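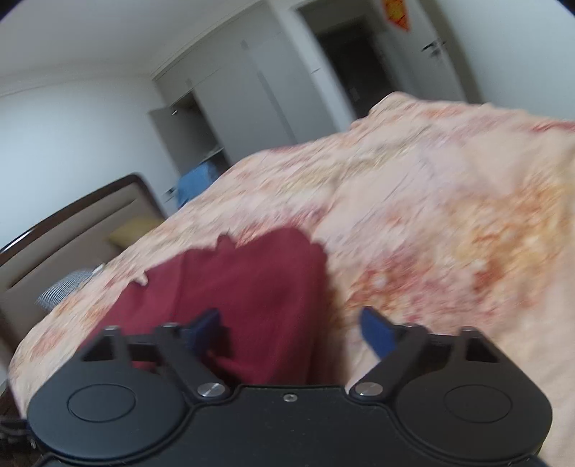
October 31, 2022

Bedding notes, Wundham flat, bedroom. Writing this up quick before the van comes.

Peach blanket still on the bed, the orange and coral one with the bit of yellow in it. Staying there till the new liners turn up from Doketti. Covers the whole mattress so fine for the dust side of things. Edge nearest the doorway wants to creep toward the wall – give it a tug when passing. Doesn't need tucking, tucking made it worse last time.

Room itself ok. White walls good for judging colour, but not after 6 when the ceiling light is doing all the work. Everything goes yellow. Do the colour notes in the morning or don't bother.

Folding. Tried thirds the long way then in half, then half again. Bulky at the corner, won't sit under the shelf in the hall cupboard. Tried halves all the way – better, flatter, but the crease runs straight down the middle and shows for a day after. Settled on halves with the last fold as a loose roll. Write this on the cupboard card, somebody keeps going back to thirds.

Wash log for the patterned ones is a mess. Two entries for Jeon St and no temperature on either. From now on: cold, gentle, colours only, no dryer. Line if it's not raining, otherwise over the 2 racks in the laundry. Do NOT put it in with towels, fluff got into everything in Febuary and I was picking it off for a week.

Sterkach invoice came, 1,795 all up for the spare sets including delivery. More than the quote. Need to check if the pillow protectors are on it twice, looks like they might be. Will ring tomorow.

Storage: 9 vacuum bags left in the box. Keep them for the doonas. Blankets can go in the cotton sacks, they come out of the vacuum bags smelling of plastic and need a full airing.

Still to do
– label for the sack, pattern side described in words so we're not opening every one
– clothes pegs, the old ones are leaving rust marks
– measure bed to wall at the doorway end before ordering anything wider
– find the lint roller (was on the windowsill at Jeon St??)
– swap the cupboard card

Fold test again once the liners are in. Same method, see if the roll holds overnight with something stacked on it.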